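Spent most of October on one bug in our perception stack, so here is a thread about a bar, some pegs and my declining faith in timestamps.

1/ Background. At Skastar we train arm policies from demonstrations done with hand-held grippers. You hold one in each hand, do the task, and the software works out where both grippers were the whole time. That last part is my job. It had been going fairly well, which should have worried me.

2/ The task is a T-shaped stand with pegs under a bar. The policy has to reach up and close on the tip of the bar. A toddler could do it. Our policy would glide in beautifully, stop just short of the tip, and close on air with total confidence.

3/ First theory: not enough data. It's always the first theory, and it's a lovely one, as it means somebody else has to do the work. We went up to 362 demos. The policy now missed more smoothly.

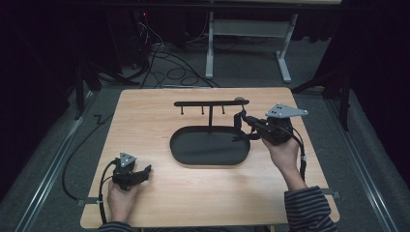 Right gripper up at the grey cap, left one parked on the table. Both plates have to be tracked for the whole take.

4/ Second theory: calibration. I redid the hand-eye transform, then redid it again with the sign the right way round. Gained a bit of accuracy and lost an afternoon. Still closing on air.

5/ So I finally did the boring thing and plotted gripper pose against jaw width for a single demo. In the plot, the jaws started closing while the hand was still travelling. I watched the take back frame by frame. The hand had already arrived.

6/ The two streams come through different processes. Jaw width gets stamped when it's read. Pose gets stamped when the tracker is finished thinking about it, and it's a slow thinker. The offset was 17 milliseconds on a quiet machine and more than 300 on a busy one. Our logger, Skondico, lined them up by stamp and called it a day.

7/ You can guess who wrote the alignment code in Skondico. There's a comment above it that says "good enough for now". The comment is older than some of our furniture.

8/ The fix: stamp pose at capture, carry that stamp through the whole pipeline, interpolate onto the jaw clock, and refuse to save an episode if the gap goes over a threshold. Refusing to save is deeply unpopular with the people doing the demos. I've muted that channel.

9/ Old data can be partly rescued. We cross-correlate hand speed with jaw motion and estimate the lag per episode. It works fine when there's a clear grasp and falls over when the operator dithers — and I dither a lot, so most of the discards are mine.

10/ Retrained on the repaired set, same network, same 2,000 steps of fine-tuning. It closes on the tip now. It also sometimes declines to let go, but that's a planning problem and therefore a different thread.

11/ The lag estimator is going into our tools repo once I've deleted the swearing. If your policy grabs early, plot one episode before you book another week of demos.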